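December, shop notebook, bench 3

Drill bit wear, cobalt vs. plain HSS, 304 plate. Continuing from the last entry. Same drill press, same vise, speed left at the second pulley step. Cutting oil from the Wekden can, brushed on before each hole.

Plain HSS bit squealed at hole 9 and I pulled it. Outer corners rounded on both lips, chisel edge still fair. Chips had gone from long curls to short blue crumbs two holes earlier, so 7 is the better number for the table.

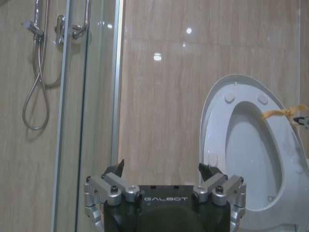 Miłosz Kaczorowski

Cobalt bit (Anska, batch 3338) reached hole 14 with no change in sound. Stopped there to check the lips under the loupe. Slight wear land on one side only. Suspect the point is ground off center: the holes are running a little oversize at the entry and one chip is always thicker than the other. Did not regrind. If I touch it now the comparison is gone.

Feed is by hand, which is the weak part of this test. Valtteri Pelkonen suggests hanging a weight from the quill handle. Worth doing, but breakthrough will grab unless the stop is set just short and the last bit finished by hand.

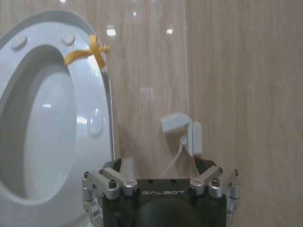 *Toilet rim with yellow tie, clear panel to the right*

Tapping, same plate. Pilot holes as drilled, M6, two flutes per the Valta sheet. First tap cut clean with a quarter turn back for every half turn in. Second one bound at the third thread; backed out, cleared it, recut without trouble. Pilot measured tight on that hole. It was one of the late ones from the plain HSS bit, so corner wear is the likely cause.

Do not use those holes for the torque readings. Marked with red layout fluid.

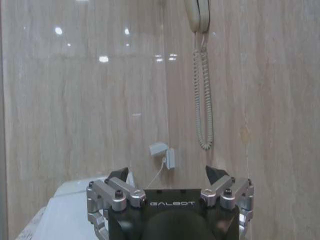
The Fu bits are still in the drawer, unopened. They go next, on the same plate if there is room between the existing holes, otherwise on a fresh offcut from the same sheet. Keep at least two diameters between centers; work hardening around the old holes will spoil the count.

To do: order oil, check runout on the chuck before the Fu set, find the missing 5 mm pin gauge.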